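# Project Report: Surface Materials for a Shared Worktable

Submitted by Pascal Tanguy
Wednesday, October 30, 2024

## 1. Background

The Grinuvik study centre has used the same small worktables in its carpeted rooms for several years. They are light in colour, with a wood-grain top and rounded corners, and each has a round cable hole near one corner. The centre asked for a short study on whether a soft textured pad could be placed on such tables during handling work, so that objects do not slide and the tops are not scratched.

The budget for materials was 2000 kronor. The project ran for two terms, and this report covers the second.

## 2. Aim

The aim was to compare two pad materials, referred to by the names of their suppliers, Soltus and Follex. Three matters were considered: how the pad behaves when folded, whether it will stand on its edge without support, and how easily it can be lifted and put away by one person working at the table.

## 3. Method

Each pad was cut to the same size and tested on the same table. The table was placed on the carpet in a numbered position, and the same position was used throughout so that the light and the height of the user did not change between trials.

A trial consisted of folding the pad, standing it upright with both hands, releasing it and noting whether it remained standing. It was then laid flat and returned to the shelf. In all, 29 trials were completed. Two trials were left out of the results because the pad had been stored under a heavy box and had taken on a crease.

The Hägglund method for recording handling work, as taught in the first-year course, was used for the notes. One line was written for each trial, with remarks added only where something unusual occurred.

## 4. Results

The Soltus pad folded easily but tended to open again when released. It stood upright in fewer than half of the trials. The Follex pad was stiffer at the fold and stood more often, although it needed to be pressed from both sides before it would settle.

Both pads lay flat without difficulty. Loose fibres were found on the tabletop after work with the Soltus pad - these were easily wiped away, but they would be a nuisance in daily use.

## 5. Discussion

The difference between the materials was clearest at the fold. A pad with a firm edge is easier to stand up, but it also takes up more room on the shelf. The trials did not show how either material would behave after a full year of use, and a second set is planned for November with pads that have already been worn.

It is recommended that the centre order the Follex material for one room only and review the matter when the second set of trials has been reported.

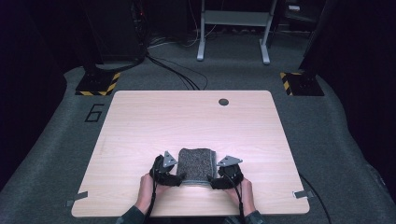
*Figure 1. A grey textured piece held upright on the worktable.*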